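Dec 24, 2023

The office is closed until after the holidays and I finally have an evening to write, so let me catch you up on the kitchen. For anyone new, I work the early line at a place in Lultbridge that makes boxed lunches for offices and a couple of schools. On a busy day we send out up to 840 of them, and a big share of those are sandwiches. Guess who has been putting cheese on bread since before the sun was up? Me!

Back in March the owners told us they'd signed up with a company called Vorkon to get some of the assembly automated. You can imagine the break room that morning. Half of us figured we'd be gone by summer, and the other half had already seen the dishwasher they bought us and weren't worried at all (it still leaves oatmeal on everything).

What happened first was a lot of showing. Somebody has to do the job by hand, over and over, before a machine can get anywhere with it, and a sandwich is a weirdly hard thing to teach. Bread squishes. Lettuce goes wherever it wants. I pick up a slice without thinking, and I never once in 8 years wondered how hard I was squeezing it.
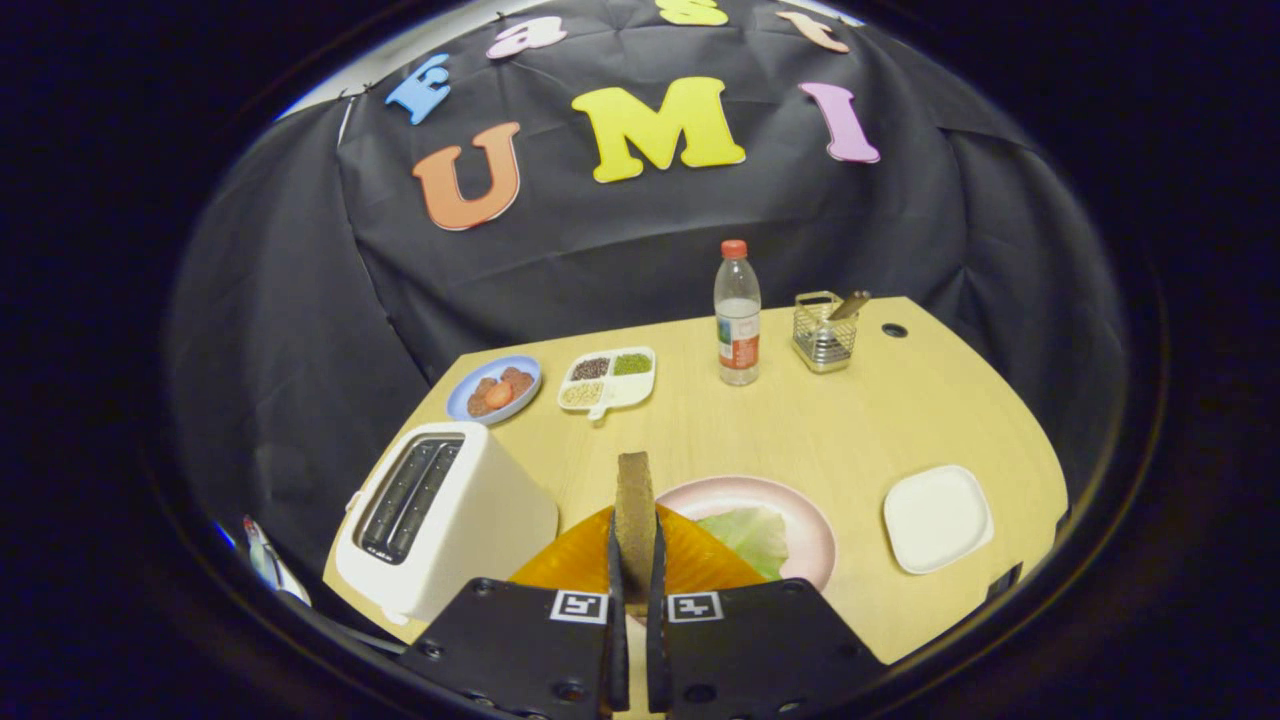
My sister asked me if it feels bad, helping with something that might do my job. Some days, yeah. I'm not going to pretend I was thrilled. But my wrists hurt every winter and I don't have a deep love for the four hundredth turkey and Swiss either, so it's mixed – more mixed than people want to hear when they ask at parties.

The part that did change already is the schedule. Two of us moved over to checking and packing, which means a 6 a.m. start instead of 4, and I now eat breakfast with my kid. The pay stayed the same, and we got that in writing after a pretty tense meeting. What I miss is the talking. The line was where you heard everything, and over in packing you stand with your back to everyone and the fan is loud.

I've asked if we can turn the packing tables around. They said they'd look at it in the new year, so I'll let you know. Okay, I have cookies in the oven and presents to wrap!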